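The Instrument Register

The Sadico Foundation lent instruments to hospitals and day centers in four districts, and the register recorded where each one was. An entry consisted of a number, a type, a condition grade and a location. There was a column for remarks. The deputy registrar had left it blank for 11 years.

In February the Uslow office closed and its stock was transferred to Malaris. The transfer list gave nearly 600 items. Most were hand percussion, graded B or C. Item 212 was a lap harp, grade C, location given as Siriwan House, second floor. The Siriwan House return did not list a harp.

She wrote to Siriwan House and asked for confirmation. The reply said the item had been returned to Uslow two winters ago. Uslow had no receipt for it. She changed the location to "in transit," the only code available for an object that was in neither place, and set a reminder for the end of the month.

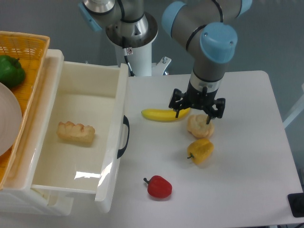 Bread roll and banana on a white tabletop.

At the end of the month the code was still "in transit." Procedure allowed the item to be written off at that point. The form was a single page and required a physical inspection of the last confirmed location, so she took the early train to Siriwan House with a tape measure and a copy of the accession sheet.

The second floor was a corridor with a day room at one end. The ward clerk unlocked a cupboard for her. It held two tambourines, both on the list, and a box of song sheets. She checked the tambourines against their numbers and graded them B. She measured the cupboard. A lap harp of the stated dimensions would have fitted on the lower shelf with the door closed.

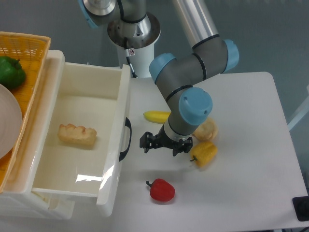

She was filling in the inspection box when she heard the harp. It was three strings, played in order and then in reverse, with a pause after each set. The third string was flat. She noted the time, 2:40 p.m., and followed the corridor to the day room.

A man in a cardigan had the instrument across his knees. The accession number was on the underside, where it should be, and she had to wait for him to tilt it before she could read it. He did not stop playing. A therapist sitting next to him held up one hand, palm out, and she stayed by the door.

The session ran until three. Afterward the therapist explained that the harp had gone back to Uslow, and that the man had not spoken for nine days, and that somebody had driven over and fetched it. There had been no form. The man used the same three strings every time. They had stopped tuning the third one after he objected.

The registrar asked whether the other strings were sound. They were. She graded the item B, which was one grade higher than the sheet, and entered the location as Siriwan House, second floor, day room.

On the train she opened the remarks column. The field took 40 characters. She typed "Third string flat. Do not adjust," and counted it, and saved the entry.

The write-off form went into the folder for unused forms. Item 213 was a pair of maracas, grade C, location Malaris, and she had them in the stockroom.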